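Ticket 522: cistern keeps refilling
Product: Brisine one-piece toilet, Vudis fill valve
Status: open

The cistern tops itself up for a few seconds every 4 minutes, day and night. The isolating valve is fully open. I cleaned the flush seal in November and it made no difference.
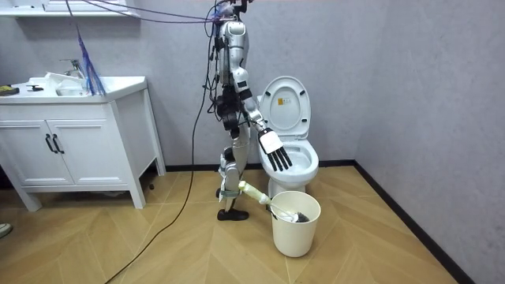 Does the refilling stop if the water is turned off at the isolating valve?
It stops, but the level in the cistern then falls below the overflow mark overnight, so water is getting past the seal into the bowl.

Put food dye in the cistern and left it for an hour. Colour showed at the back of the bowl. Kedance sent seal part 223, which is too small for this valve. Part 268 has been ordered instead.
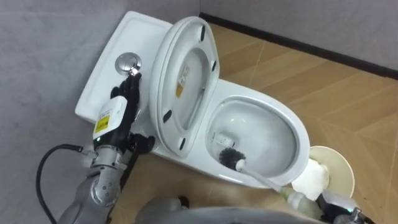 Page last changed: 19/12/2022

Part 268 fitted. Refilling is down to twice a day. Seat of the valve feels slightly rough on one side. 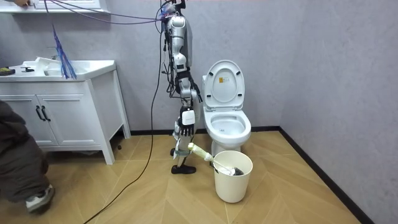 Saimi Huttunen replied that a rough seat will let water past any new seal, and asked for the whole flush valve to be swapped under the Nambiar warranty. Form sent, waiting for a delivery date.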